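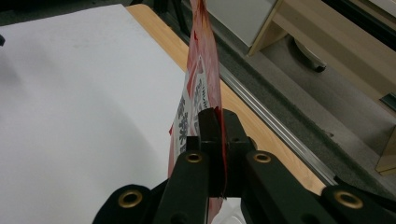 Photo: Bralel Robotics

Bralel releases tool for aligning two-handed gripper recordings

10 September 2018

Bralel has published version 3 of Ross, its open tooling for turning hand-held gripper recordings into training data for two-arm robots. The release replaces the package's time alignment and adds a planner check that flags motions a robot could not reproduce.

Ross reads video from each gripper along with a head-level view of the table, then rebuilds the path of both tools in a single coordinate system. Earlier versions aligned the streams once, at the start of a recording. Clock drift between devices meant that by the end of a long session the left and right tool paths no longer agreed, and handovers between the two hands were often discarded.

The new version estimates the offset continuously. It matches motion in each gripper view against motion seen from above, and refits the offset every 6 seconds. In Bralel's own tests on flexible food packaging, the share of two-handed segments passing the consistency check rose to 63 per cent. The company has not released a figure for rigid objects, which it says were already handled adequately.

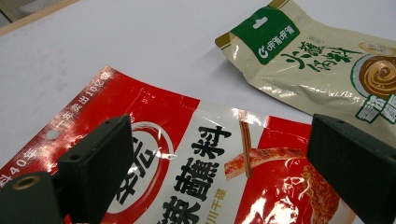
Flexible packets are a hard case for perception software. Foil and plastic film throw bright reflections that move with the viewpoint, and a feature tracker will readily lock onto a highlight instead of printed artwork. Ross now masks saturated regions before tracking and lowers the weight of any feature whose motion disagrees with the estimated tool path. Packet outlines are no longer treated as fixed shapes. A bag that folds under the fingertips keeps its label, but its pose is marked as uncertain until the outline settles.

"The masking is simple and it costs us some good features," said Noémie Perron, who maintains the perception module. "We accept that. A wrong feature does more harm to the path than a missing one, and the error shows up much later, when the arm closes beside the packet."

Grip width is handled separately. The fingertip gap is read from the gripper view and smoothed, with contact inferred when the gap stops changing while the tool continues to move. Perron said very thin film remains a weak point, as the gap at contact is close to the fully closed value and the two states are easily confused.
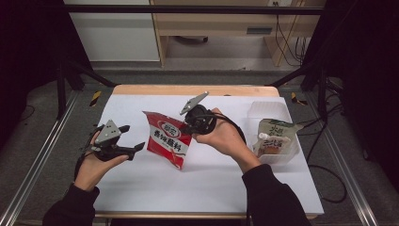 The planner check runs after alignment. It takes both tool paths and tests them against a robot model supplied by the user, reporting joint limits, excessive speed and collisions between the arms. Segments that fail are kept in the archive with a reason code and left out of the default export. Users can relax the speed limit and re-run the check without repeating the alignment step.

Configuration files from version 2 will load, although the old sync_once setting is ignored and produces a warning. Archives need to be re-indexed. Bralel recommends at least 4 processor cores for this, and notes that re-indexing does not alter the source video.

Brarnel, an integrator based in Cilville, has been running a pre-release build and contributed the collision reporting format. A maintenance update is planned for November, with support for force readings to be considered after that.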